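Packing light for Trellport
4/26/23

In October I moved to Brurley for work, and since then I travel to Trellport every month. My first suitcase weighed 22 kilos. Now I carry up to 10, and I sleep better.
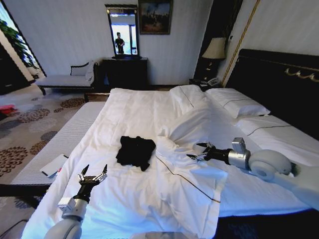 Black goes with everything.

My rule is simple: one pair of shoes, and dark clothes which can be washed in the sink. My aunt Zahira still packs an iron!

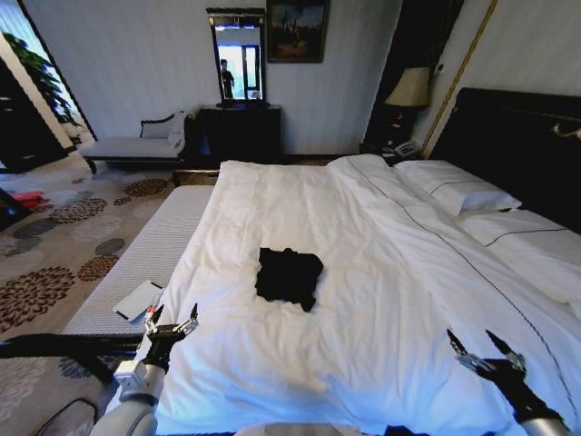
Dalva Caldeira

Next time I will write about the night train, and where to eat soup near the station.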